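Notebook, memorial bench, Thursday

Started at the small bench by the window while the big one was still covered in yesterday's sawdust. Coffee first, then the urn lids, then the plaque I've been putting off all week (you all know which one).

Urn lids. The two from the Howells order are done and I'm happy with them. The walnut one has a tight thread at the start and then eases off, so if a family member tries it and thinks it's jammed, it isn't, it only wants a firm quarter turn. I rubbed a bit of beeswax into the thread and that helped a lot. The maple one closes beautifully. I sat there opening and closing it for far too long, to be truthful, because it makes such a nice soft sound when the lid seats. I've put both on the upper shelf with the felt pads stuck on underneath. Please don't stack anything on them, the oil needs the weekend.

Oil notes while I remember. I used the Suvier hard oil, thin coats, rag on and rag off. First coat at 80 grit looked thirsty and blotchy, which is my own fault for being impatient. I took the walnut back down and went up through the grits properly, and the second try came out even. On the maple I went straight to the fine paper and never had the problem. So: don't oil over coarse sanding, even on the inside where you think it won't show. It shows when the lid comes off, and the lid comes off at exactly the moment when people are looking closest.

Plaque. This is the cast one for the garden niche, and the trouble is the wording. The family sent three versions and they don't agree on the middle line. One has "beloved father," one has "father and friend," and one has both but drops the dates to make room. I laid all 3 out on paper at full size and taped them on the wall at the height the plaque will hang. What a difference that makes! On the screen the long version looked fine. On the wall, from where a person would stand with flowers in their hands, the letters go mushy and you have to step in to read them. The middle one reads well from the path.

I'm sending them photos of the paper versions on the wall and letting them choose. I'd like the one with the dates, but it's their dad and not mine, so I'll keep my opinion to one sentence.

Spacing for whoever cuts it: the gap between the name and the dates wants to be bigger than the gap between the dates and the line underneath. I had them equal and the name looked like it was sitting in a crowd. Once I moved it up a hair the whole thing calmed down. Leave the border as it is, plain, no corner flourishes. They were very clear on that and I agree with them.

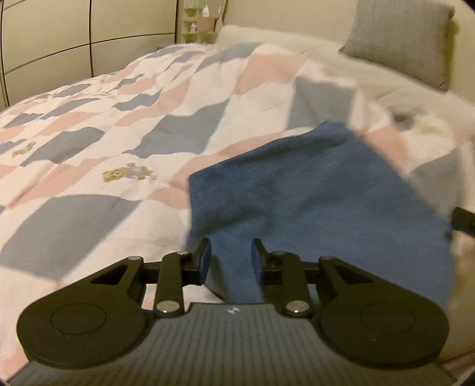 Also tried the Stirkano paint fill on a scrap of the same bronze. Two colors, the black and the warm brown. I'd been all set to use the black, and next to the polished letters it's very sharp, almost harsh. The brown is gentler and I think it will age better out in the weather, but it does get lost on the smallest letters. Maybe black for the name and brown for nothing, ha. I'll leave the scrap on the windowsill through March and see how the sun treats it. There's tape on the back saying which is which. Please leave it there even if it looks like trash!

Memory boxes next. These are the flat ones people use for the guest book, the service folders, a ribbon off the flowers, that sort of thing. I've been making them just big enough for the book and it's a mistake. People always have more than they told us. They bring cards, a pair of glasses, a folded tie, and then the lid won't go down and they're standing at the counter feeling like they have to leave something out. I hate that. So I made one deeper today, the same footprint with taller sides, and I left the divider loose so it can be taken out altogether.

It looks a bit chunky in plain poplar. I think in a darker wood it would look fine, or with a thin line run around the side to break it up. I'll try the line first because that's only a pass on the router table and I'm lazy.

Hinges: the Ollik ones again. They stop the lid at a little past 90 degrees so it stands open on its own, and I can't say enough good things about that. The old ones let the lid flop all the way back and pulled the screws out of soft wood. If you're fitting them, drill the pilot holes smaller than you think and put the first screw in by hand. I stripped one with the driver and had to plug it with a matchstick and glue. You can't see it now but I know it's there.

Lining. Still undecided. The cream felt looks lovely for a day and then picks up every speck in the building. The gray hides everything and looks a little like an office. I've ordered a sample of a soft green and I have hopes for it. If it arrives while I'm out, please open it, put it next to the walnut, and write down what you think in here before I see it, so I don't talk you into my view.

Engraving machine is running a touch off on the long runs. I cut a straight row of letters across a scrap and by the far end they'd drifted low. Not by much, and on a short nameplate you'd never see it, but on a bench plaque it would drive somebody crazy for years. I cleaned the rail, snugged the clamp and ran it again and got less drift, so it's something in the clamping. Until I get to the bottom of it, anything long gets a test run on card first and a straightedge laid under it. No exceptions, me included.

Proofreading, since we had a close one this morning. The name on the bench order was spelled one way on the form and another way on the service folder clipped behind it. I only caught it because I'd spilled coffee near the papers and had to spread them out. I called, and the folder was right and the form was wrong. So from now on I'm reading every name out loud, letter by letter, against something the family printed themselves. It feels silly in an empty shop. Do it anyway.

To do:
Second coat on the walnut, inside only.
Router line on the deep box.
Photos of the plaque layouts, with the one sentence.
More fine paper, we're down to scraps.
Return the loaned carrying tray, and clean the wax off it first.

Left the extractor filter out on the rack to air. It needs to go back in before anyone sands.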